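Questions about desks on level two at Greststead. If yours isn't covered, ask Adoración Benítez at the front counter before 4 pm.

## Desks and partitions

**Which desks can I book?**
There are 39 desks on level two, all bookable through Garner. Desks by the kitchen door are held for people on fixed days.

**Can I pin things to the partitions?**
Yes, with the flat pins from the stationery drawer. No tape or adhesive hooks, as they pull the fabric.

**Can I move the partitions?**
No. If you need a wider bay, email Adjoa Dramani and she'll tell you what's free.

## Monitors and cables

**The monitor is blank when I sit down. Is it broken?**
Probably not. Check the switch on the power strip first, then the power button on the monitor, then the video cable at both ends. If it's still dark after that, log it in Garner with the desk number.

**Can I bring my own keyboard?**
Yes. Put the supplied one back on the desk when you leave.

**What about my own power strip?**
Please don't plug one strip into another. If you're short of outlets, ask for a longer strip from the counter.

**Who pays for a damaged cable?**
We replace charging cables at no cost. Docks are $60.

**Can I leave chargers and battery packs overnight?**
Leave them if you like, but unplug them. Loose cables should be off the floor so the cleaners can get the vacuum through.

## Food and personal items

**Can I eat at my desk?**
Cold food and whole fruit are fine. Hot meals go in the kitchen, and so does anything with a strong smell.

**Can I keep fruit on the desk?**
During the day, yes. Take it home or put it in the kitchen bowl before a weekend or a long absence. We had fruit flies through most of February.
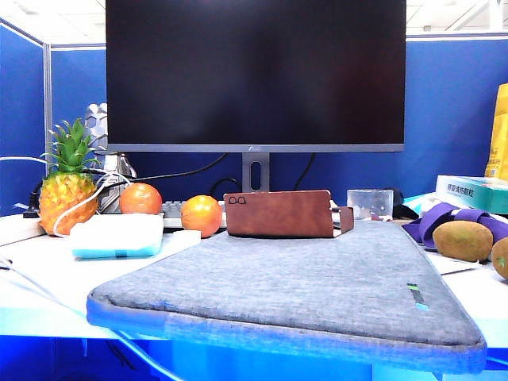
**Do ornaments have to be cleared away?**
Only on shared desks. On a fixed desk you can keep what you like, provided the cleaners can wipe the front half of the surface.

**Where do I put things if I'm on a shared desk?**
In a locker. The small ones are free and the key deposit is $20.

**Something of mine has gone missing. Where do I look?**
Try the grey tub under the front counter. Items stay there until the end of the month, then go to the op shop.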